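Saturday, 8:40 a.m.

Hide glue, shear tests on the new bag

Opened the new bag of Tirkel pearl glue. The old bag is nearly finished and I want the two compared before we switch over for the chair repairs. Weighed out 387 g dry for the large batch, which is what was left after the small test pots were filled. Cold tap water, enough to cover, stirred once and left to soak. Pearls had swollen evenly by 10:15, no hard centers when cut with a knife. The old bag took most of an hour longer under the same conditions last month.

Heated in the double pot at 60 C. Went over to 66 for a few minutes while I was cutting blocks. Note for next time: the thermostat on the small heater lags badly, so set it at 57 and let it drift up. Skin formed on the surface as usual, lifted off with a strip of card. Smell mild. Color slightly darker than the old glue, and a bit cloudy until it was fully melted.

Blocks are beech from Skeltimwood, planed the same morning, straight grain, no toothing. Lap joints, all marked on the end grain. Half were warmed on the hot plate before gluing and half were left at room temperature. Siyabonga held the second set of clamps since the open time is short. We lost one joint in the warmed set because it slid while being tightened. Discarded, not replaced. 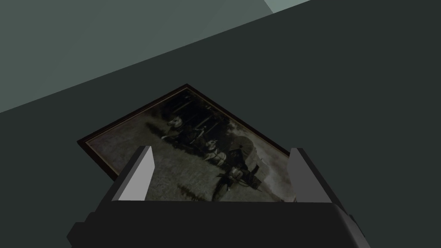 Why warm the blocks at all if the glue itself is hot?
Cold wood pulls the heat out of a thin film in seconds, and the glue gels before the joint is closed. A gelled film doesn't wet the second face properly, so the clamp only presses two layers of jelly together.

Old glue joints went in with the same clamp pressure and the same time between brushing and closing, as near as I could manage by the wall clock. Everything stays clamped overnight and then sits unclamped for two more days before pulling. I have one early result from the trial joint made in January, same beech, old glue, warmed: failed at 3810 N, almost all in the wood. That is the figure to beat or match. The load cell reads a little high below 500 N, which doesn't matter here.

Gel check: poured a little of each glue into the shallow tins and left them on the bench to set. The new one set firmer at the same dilution. It cuts clean and springs back when pressed. The old one tears a little at the edge. Suggests a higher gram strength than the label on the old bag gave, so the new glue probably wants more water for the same working time.
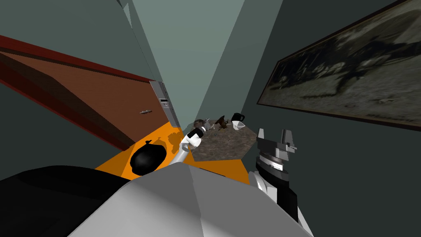
Thinned the remainder of the pot in small steps and brushed it onto scrap after each one. It runs off the brush in a steady thread at the second addition, and starts to drip at the fourth. I will use the third as the working mix – write it on the lid once the pull results are in.

Vittoria Monti asked whether urea could go in to lengthen the open time for the veneer job. I would keep it out of this series. If we try it, it should be a separate set with its own controls, and the humidity in the glue room has to be logged, which it wasn't today.

To do: pull all joints on the same day. Photograph the failed faces before anyone handles them. Freeze the leftover working mix in flat bags, labeled. Order more beech, same supplier, and ask for boards from one plank if they can do it. Pot is soaking in the sink, please leave it.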